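Azar to leave Grellberg after rejecting new two-year deal

21 May 2020

Jad Azar will leave Grellberg when his contract runs out in July after the midfielder turned down a new two-year deal, the club have confirmed.

Azar, who has played 70 league matches for Grellberg, told the coaching staff of his decision before training resumed. He is expected to join Corkska, who tried to sign him in the winter but could not agree a fee.

Grellberg will receive no payment if he moves as a free agent. Head coach Nadine Qudah said the club had made its best offer and would not be going back with another.

"Jad was straight with us from the start," Qudah said. "We would have liked him to stay, but we have a wage limit and we are going to stick to it. He leaves with our thanks."

The midfielder missed the first part of the season with a knee injury and returned in the cup win over Chamoun. He kept his place until the league was suspended, mostly playing on the left of a midfield four.

Corkska have yet to comment. They have been looking for a left-sided player since their captain retired, and were also linked with Chamoun's second-choice winger. Any transfer would have to wait until the registration window opens in July.

Azar said in a short statement that he wanted a new challenge and had found the decision hard.

"I came here as a teenager and the supporters have always been good to me," he said. "I hope there is a chance to say goodbye properly when the ground is open again."

Grellberg have 2 other senior players out of contract this summer. Talks with both are continuing, and Qudah said she hoped to have answers before the squad reports back. 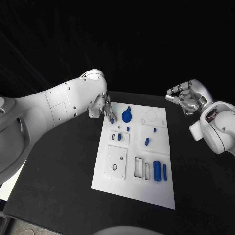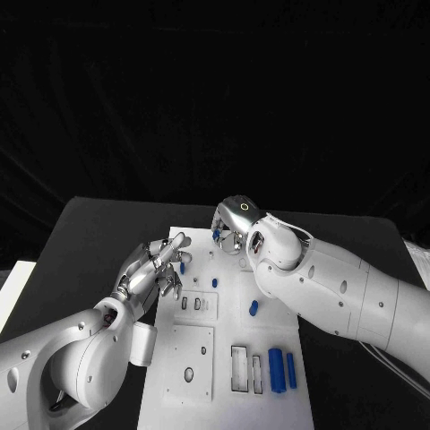

Season ticket refunds

Grellberg have written to all 800 season ticket holders about the matches that were not played. Supporters can ask for a refund or put the money towards next season. Forms should be returned to the club office by post or email.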